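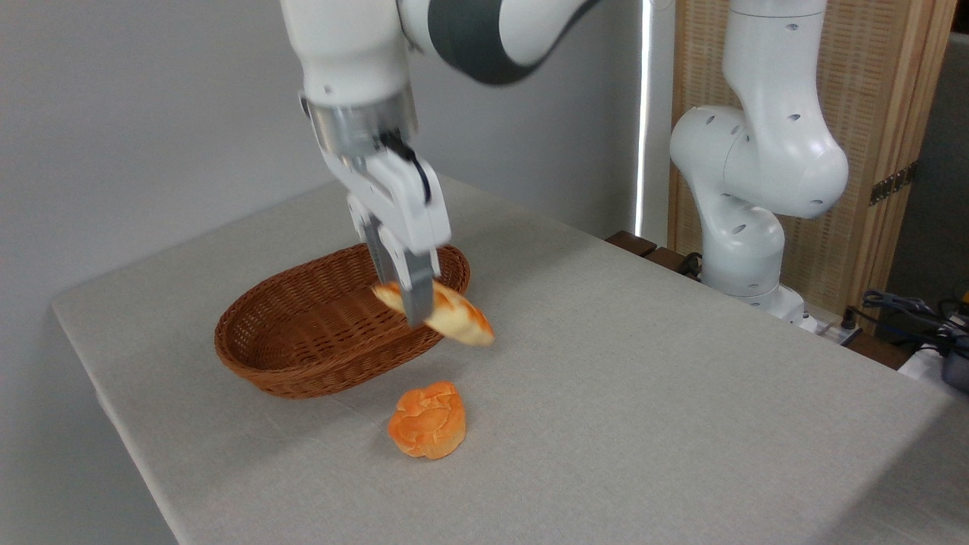

Xóchitl Contreras, reading an early draft of this section, objected that we had treated the narrator as the author of the film. The veterans, she wrote, are on screen longer than the narrator is heard, and most viewers remember a face before they remember a line of commentary. We accept the point in part, and the coding below was changed to allow for it.

Figure 3. Bread and an oval wicker basket.

4.2 Narration and testimony in the field bakery films

The Tonddale collection holds 400 reels and tapes on supply and rear-area units of the Second World War. We left out training films, silent footage and duplicates, and were left with 100 titles that use both a narrator and at least one interview. Many were made for television and later sold on disc, sometimes in a shorter cut. Where two cuts existed we used the longer one. The Plolgate prints were checked against the broadcast versions for missing scenes.

Each title was divided into segments at every change of speaker. A segment was coded as narration, testimony or archive sound. Contreras's objection led us to add a fourth code, overlap, for passages in which a veteran is shown speaking while the narrator is heard. These passages are common in the older films and had been counted as narration in the first round. Moving them to their own code lowered the share of narration in nearly every title, though it did not change the order in which the titles ranked.

The narrator usually handles dates, unit names and the movement of the front. Veterans are left with the work itself: mixing dough at night, keeping ovens lit in rain, loading trucks before daylight. It is rare for a baker to be asked about the campaign as a whole. When one does bring it up, the film tends to return to the narrator within a sentence or two.

Chaturvedi describes the same pattern in films about signal units and puts it down to editing time. Stoner takes a different view and argues that the interviewers' questions had already set the limits. Our material supports Stoner more than Chaturvedi. In the 3 cases where full interview transcripts survive — 300 pages in all — the questions about strategy were simply never put.

The transcripts have limits of their own. All come from one production company, and one breaks off after the lunch recess with no note of what followed. We return to the matter of missing interview material in Section 5, along with the disc releases whose extra features include unused testimony.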